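Ballberg discovers the waiting room

Readers who keep coins on Ballberg will have seen the notice by now. From the start of February, any withdrawal to a wallet outside the exchange goes through what the company calls a "settlement courtesy period" of 45 hours. I have been in this newsletter's inbox long enough to know a courtesy when I see one, and I have rarely had to wait almost two days for it.

The reason given is new reporting rules for transfers to self-hosted wallets. Those rules exist and they do ask for things: a name at the other end, a note of the purpose, a check against a list. What they don't ask for, on my reading and on the reading of the two lawyers I bothered over lunch, is that anyone sit on the money. The check takes a few seconds. The other 44 hours and change are Ballberg's own contribution.

Deposits, you'll be glad to hear, remain instant.

Some of you wrote in to ask how this squares with the exchange's old promise of "your coins, your call." I looked for the page where it used to say that. It now redirects to a piece about choosing a strong password.

The fee table has been tidied as well. Small withdrawals used to be free up to $500 a month. They still are, provided you hold a balance in the Ballberg house token, which lost 20 percent of its price the week the table was published. So the free withdrawal is there for anyone willing to pay for it in a different column. If you would like to skip the waiting period, there is a priority lane at $5 a go. I asked support whether the legal check is done faster in the priority lane, and got back a cheerful message saying my ticket was important and had been merged with a similar one.
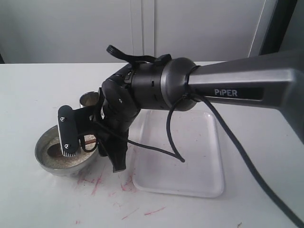

Aketby, the smaller of the two exchanges most of you use, has gone the other way. It put up a form. You declare the wallet once, sign a short message with it to show that it's yours, and after that your withdrawals go out as they always did. I did mine at the kitchen counter before the coffee was ready. The form is ugly and it rejected my apartment number twice for containing a letter, but it does the job, and it rather undercuts the idea that the rules left no choice.

I don't want to oversell Aketby. Its app still logs me out whenever I look away from it, and its list of supported coins includes at least one that I believe to be a practical joke. But on the narrow question of whether I can have my own money back the same afternoon, it's ahead.

A word on the Clullden report, which has been passed around a good deal as proof that waiting periods cut down theft. I read it to the end, including the part in small type. It finds fewer reported thefts at exchanges with a delay. It also says that the exchanges with a delay had, on the whole, lost customers over the same months, and that it made no adjustment for this. A bar with no drinkers has very few fights. There may be a decent case for a delay on a brand-new wallet address, and I'd read it with interest. Clullden hasn't made it, and Ballberg applies its delay to addresses people have been using for years.

What to do if you're affected: declare your regular wallets now, before you need them, and take a screenshot of the confirmation page, as the email version tends to arrive late. If you have a payment to make on a certain day, count backward from it and add a bit. Weekend hours do count toward the 45, at least for now. And check whether your tax software understands the new "courtesy hold" entries in the export file. Mine booked one of them as a sale, then booked it again as a purchase, and congratulated me on the loss.

Ó Gríofa, the bookkeeping firm that handles the accounts for this newsletter, has a plain one-page sheet on fixing those entries by hand. Reply to this email with "hold" in the subject line and I'll send it over. It will go out the same day.

Next month: stablecoin interest, and where they say it comes from.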